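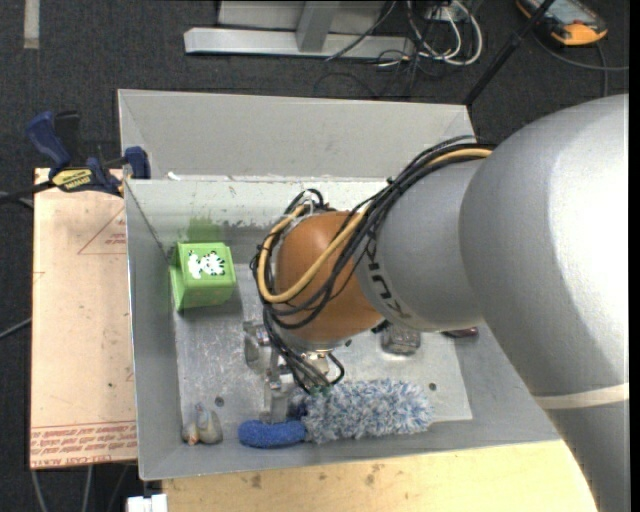

Sorting Household Plastics in a Student Residence: Results of a One-Semester Trial

Ermira Lazarević
Term project, Materials and Waste, second year
Submitted Friday, February 23, 2018

1. Background

Gashi Hall is a student residence with shared kitchens on every floor. Until last fall each kitchen had one trash can and one blue bin for paper, and everything else went into the trash. The building manager had asked for separate plastic bins twice and been told that students would not use them properly. The aim of this project was to find out how much of the plastic thrown away in the hall could be recycled, and whether better labels on the bins would change what people put in them.

The local plant, Falta, accepts bottles, tubs and lids made of PET, HDPE and polypropylene. It does not accept film, foam or anything with food stuck to it. Loads with too much of the wrong material are turned away and go to landfill at the hall's expense. I used Falta's published list as it stood at the start of the semester. A newer version adds black trays, but it came out after my last sort and I have not applied it.

2. Earlier work

There was less to read on this than I expected. Most studies of household sorting look at single-family homes, where the same few people use the same bins for years. Residence halls are different because people move in and out, and because a shared kitchen belongs to everyone on the floor. A previous student report from this department (Flarnov, last May) looked at paper only. It found that bins near the door were used more than bins under the sink. I followed that advice and put all of mine near the door.

3. Method

Four kitchens took part. Two were given bins with the standard label, a triangle symbol and the word PLASTICS. The other two were given bins with a label I made myself, showing drawings of the items Falta accepts and, underneath in red, drawings of the items it does not. All four bins were the same 40-liter model from Nollix with a swing lid.

I emptied the bins once a week and took the bags to the loading area behind the hall, where I sorted them by hand on a tarp. Each item went into one of three groups:

Accepted: on the list and clean enough
Dirty: on the list but with food or liquid left in it
Wrong: not on the list at all

I weighed each group on a kitchen scale. Liquids were poured out before weighing. Items made of two materials, such as a yogurt cup with a paper sleeve, went by the heavier part. This rule caused some trouble with coffee pods, and in the end I put all of them under Wrong.

Residents were told by e-mail that a trial was going on, but they were not told that the labels were different. One resident on the second floor worked it out in the first week and asked me about it. I asked her not to pass it on.

4. Results

Over the semester I collected 143 kilograms of material from the four kitchens. The bins with picture labels did better. By weight, 76 percent of what was in them was accepted. In the bins with the standard label the figure was 42 percent.

Most of the difference was in the Wrong group. With the standard label, people put in bread bags, cling film, foam takeout boxes and a good deal of ordinary trash. With the picture label there was much less film, and the foam boxes nearly stopped after the second week. The Dirty group hardly changed. Peanut butter jars and sauce bottles came in unrinsed in all four kitchens.

There was one odd week just before the winter break. Everyone was clearing out cupboards, and the bins filled up with full or half-full containers, mostly old cooking oil and shampoo. I have left that week in the totals, though it pulls down the figures for every kitchen.

5. Discussion

The picture label seems to help people decide whether an item belongs in the bin. It does not get them to wash it first. I had drawn a small tap next to the bottle to suggest rinsing, and several residents later told me they thought it meant the bin was for water bottles. A line of text would have been clearer.

There are limits to these results. Four kitchens is a small number, and the floors are not the same. The two kitchens with the picture label are both on upper floors, where more of the older students live -- they may simply have been more used to sorting. I should have swapped the labels halfway through the semester. I thought of this in November, when it was too late to do it evenly.

Weight is also not a perfect measure. Film is very light, so a bag stuffed with it can still look good on the scale. Counting pieces would have given a different picture, but it would have taken longer than I had on a Sunday morning.

6. Recommendations

The hall should put plastic bins in all kitchens, with picture labels and the words RINSE FIRST in large letters. The labels should be checked against Falta's list at the start of each school year. An extra pickup is needed in the last week before each break.

The label file and the weekly weights are on the department drive, in the folder for this course. The week 6 sheet has two corrections in pencil -- the scanned copy is hard to read, so please use the typed one.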